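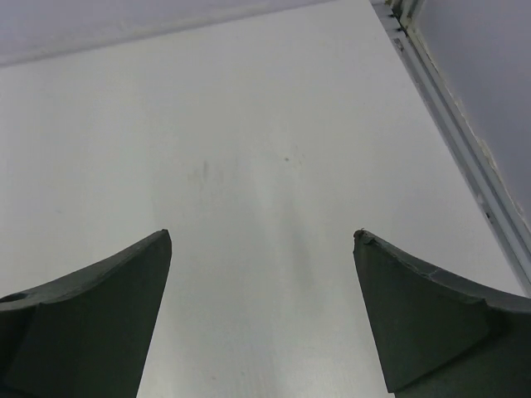

New white tables for the work rooms at Pelar House

Gristdale, Tuesday, November 9, 2021

The work rooms on the ground floor of Pelar House are open again this week with new tables. The old ones, which many visitors will remember for their brown tops and their many scratches, were taken out in July, and the rooms have been used only in part during the months after that.

The new tables have a smooth white top with a matte finish. They were made by Amini, a furniture workshop on Senell Road, which also made the shelves in the reading room upstairs. The order was for 26 tables. Most of them stand in the two large rooms facing the yard, and the rest are in the small room at the end of the corridor, where the evening courses take place.

The question of the color was discussed for a long time. Lanying Bai, who is responsible for the rooms, wanted a light surface from the beginning. On the old brown tops it was difficult to find a dropped screw or a pin, and people who cut paper or fabric often complained that they could not see their lines well. Some of the regular users asked for natural wood instead. They were afraid that white would look cold and that it would be dirty after one month.

"I understood this worry, and I had it also," says Bai. "We put one sample table in the small room before we ordered the others, and we asked everyone to work on it as usual, with glue, with pencils, with coffee. Then we cleaned it and we looked at it together."

The sample stayed in the room for ten weeks. Users could write their opinion in a notebook on the windowsill. The most frequent remark was about the shine. A glossy top had been considered first, but under the ceiling lamps it gave strong reflections and was tiring for the eyes, especially in the evening. With the matte top these complaints stopped. Another remark, written several times by the same hand, was that the table should be higher. This was partly accepted, and seven of the tables are now made for working while standing.

The price was 331 dollars for each table, including delivery and the removal of the old furniture. The money comes from the regular budget of the house, and the fees for the rooms will stay the same until next summer.

A few of the old tables are still in good enough condition to be used in a garage or a cellar. They can be picked up without payment at the back entrance during opening hours. The house cannot deliver them, and it is necessary to bring a second person, as they are heavy.

There are some new rules for the tables, and they hang on the wall beside each door. Cutting with a knife is allowed only on a cutting mat. Mats in three sizes are in the cabinet under the window and should be returned there. Hot tools must be put on a stand. For cleaning, a soft cloth with water and a little dish soap is enough. Scouring powder and the rough side of a sponge must not be used, because they make shiny spots on the matte surface which cannot be removed later. Pencil marks can be taken away with a normal eraser.

If something is spilled, users are asked to wipe it at once, and to tell the front desk when a mark remains. Bai says that no one will be asked to pay for a small stain. She prefers to hear about it on the same day, when there is still a good chance to clean it.

The arrangement of the rooms is also changed a little. The tables in the large rooms stand in pairs with a wide passage in the middle, so that it is possible to come through with a cart or a wheelchair. They may be moved together for bigger projects, for example for laying out a quilt or a large map, but they should be put back in pairs before leaving. Please lift them and do not push them over the floor.

The evening courses in bookbinding and pattern drawing continue in the small room at the usual times. Places in the drawing course are already taken, but there is a waiting list at the front desk. Tables in the large rooms can be reserved in person or by telephone, as before.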